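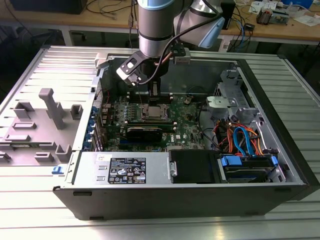 Desktop teardown, Uvcombe workshop

Old office computers come to our bench at Uvcombe for parts. Almost 100 have come through since June. Click any picture for the larger size.

Dell tower on its side with the panel off. The graphics card sits just below the processor, and the drive cage is at the right.

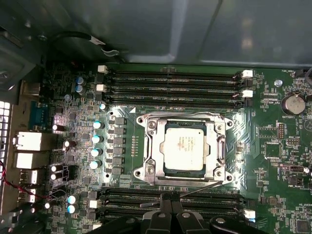 Memory is sorted by size and goes into the Sastero trays. Processors get wiped clean before they are bagged. Bare cases go to Titis for scrap at the end of the month.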